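Dalal Boutros has run the Easter breakfast at Trusstead parish for 6 years and she's still in the hall kitchen at 5 am. "You come in from the vigil, you've sung yourself hoarse, you want eggs," she says. Fair enough.

Last year, 230 plates. Everyone fasting before it, or meant to be.

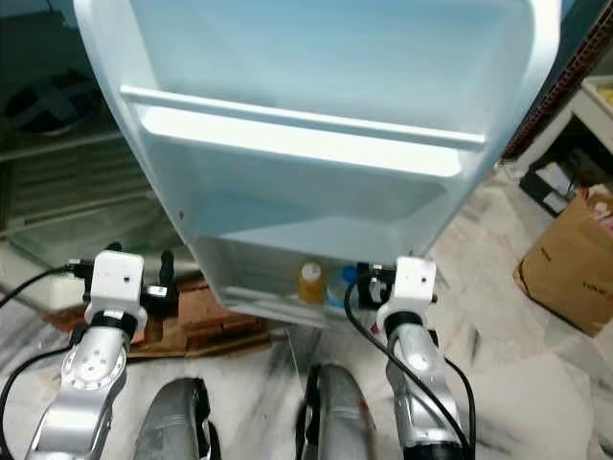 Fridge door, two small bottles on the bottom shelf.

Does feeding people count as prayer? Long pause. "My mum thought so. I'm slower to say it. But I do the psalm while teh kettle's on." Psalm 28, usualy. Her favourite.

She'll be back in May for the confirmation lunch. Sandwiches, that one.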